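Filed under: Road Engineering > Course Handouts > Week 3

Mountain Highways: Grades, Curves and Other People's Brakes

Read before class on 2026-09-16. The worksheet is at the end and yes, it gets collected.

1. Grade

Grade is rise over run, written as a percent. A six percent grade climbs six feet for every 100 feet forward. Every year someone hands in six degrees, and every year I draw the same triangle on the board.

Our running case is the Tredudska Pass road, which gains 1,092 feet between the Mamo turnoff and the summit. Cars barely notice. A loaded truck notices the whole way up, and so does everyone stuck behind it.

2. Climbing lanes

A climbing lane lets slow trucks move right so the rest of us can feel superior for a mile. It should start before trucks have lost much speed and run past the crest until they get some of it back. The one at Tredudska ends 377 feet short of the crest - a money decision, as you'll gather from the 179 pages of project minutes. Read the summary. 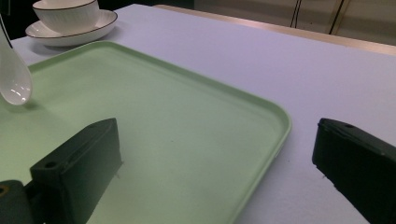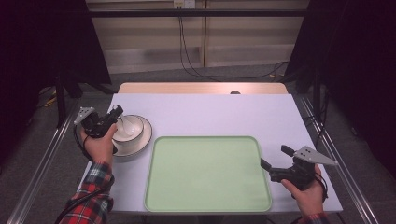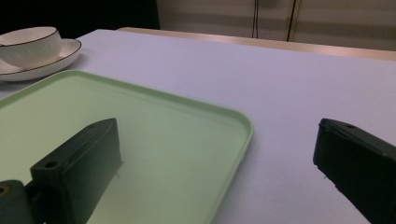
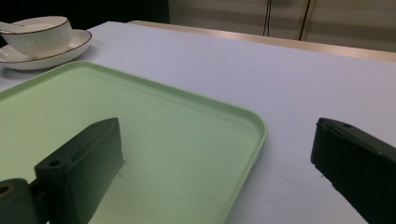 3. Curves

Three things hold a vehicle in a curve: the radius, the tilt of the pavement (superelevation, if you want to sound expensive) and tire friction. Ice removes the third. Too much tilt and a slow truck on ice slides toward the inside, so mountain roads usually get less of it than you'd guess.

The posted speed at Brolleo Bend is 60 on the approach. Drivers treat the yellow advisory sign after it as an opinion.

4. Going down

Runaway ramps belong on the downhill side, below the place where brakes get hot and before the first curve that punishes you for it. The Atby ramp is a gravel bed. Gravel works until it freezes solid, so go back over the March maintenance log and see how often it was raked.

Worksheet

a) Find the average grade from Mamo to the summit. Use the distance on your map sheet.
b) Sketch a better end for the climbing lane. Label your tapers.
c) Move the Atby ramp or defend where it is, in half a page. "It's fine" is not half a page.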